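Brisora Home Support
Ticket 672
Subject: Fleletti dish rack, cups tip over and plates won't stay put
Opened by: Védís Lund
Status: Open, waiting on Brisora

Védís Lund wrote:

Hello! I bought the Fleletti rack from you in August, the wooden one with the thin dowels, and I do like the look of it, but I can't get my cups to behave. I put a mug in upside down, I turn away to rinse the next one, and it has rolled onto its side and there's a puddle in the bottom of it. Same with the small cups on the upper part. My plates are a different problem. They're shallow round ones with a raised rim and they slide forward until they're practically lying down.

I've looked through the leaflet twice and all it has is the assembly drawing and a line about not leaving the rack to soak. Is there a knack to it? Or have I put a piece in backwards?

Brisora Support replied:

Hi Védís, thanks for getting in touch. Could you check that both side frames have the small notch facing inwards, and let us know the gap between two dowels next to each other? Please also tell us what surface the rack stands on.

Védís Lund wrote:

Right, I've been at it with a ruler. Both notches face inwards. The gap is 23 mm everywhere I measured, apart from one right at the end which is a touch wider, but I think that's me not pushing the dowel home. The whole rack is 41 cm long, same as on your product page, so I don't believe I've got the wrong size.

It stands on the corner of our big brown table. There's no room next to the sink, so I carry things over on a tray. The table isn't wobbly, I had a good lean on it to check.

Brisora Support replied:

Thank you, those measurements are correct. Please try the following: 1. Press each dowel fully home, starting from the middle. 2. Place cups with the handle pointing up and back. 3. Load plates from the rear of the rack first. Let us know how you get on.

Védís Lund wrote:

Did all of it this morning. Notes as I went, in case they help:

Step 1. Three dowels clicked in further than before, so that was worth doing. The end gap is now the same as the others.

Step 2. Better for the big Skavora mugs, the handle catches on the dowel behind and they mostly stay. No good at all for the little green cups, which are narrower at the foot and go over whichever way I face them.

Step 3. A flat dinner plate stands up beautifully. The rimmed ones still creep. I tried putting one in with its back to me and it lasted a bit longer, then down it went – quite gently, to be fair, nothing has chipped so far.

I also tried a folded tea towel under the front edge to tilt the whole thing back. It helped the plates and made the cups worse, so out that came.

My sister has the older Vestergaard rack, and hers has a sort of shelf for cups across the top with wider gaps. Do you sell anything like that which clips onto the Fleletti? I'd happily buy one if it isn't silly money. The rack was a treat as it is, and I got it as part of an order that came to nearly 2,000 kroner, so I'm not keen to start again with another brand.

Brisora Support replied:

Thanks for such thorough notes! There is a cup rail for the Fleletti, but we need to confirm that it fits your version. Could you send us a photo of the rack with cups in it, and one of the type of plate and bowl you mentioned? We will pass both to the product team.

Védís Lund wrote:

Here you go. I hadn't mentioned the bowl before, had I, but you're quite right to ask, because it doesn't fit anywhere at all. The little ones are too round to sit between the dowels and too small to hang over them, so they end up on the table along with the plates. Which rather defeats the point of owning a rack!

If the rail does turn out to fit, please could you tell me how wide the gaps on it are before I order? And does it come in the same light wood? If it only comes in something darker I'd still take it, I'd just like to know.
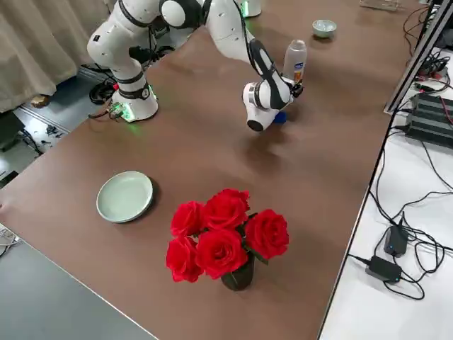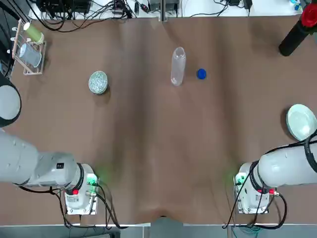 First photo: the rimmed plate, with the small bowl further back. Second photo: the rack in the upper left corner, with a green cup near the top and a mug below it, both leaning over.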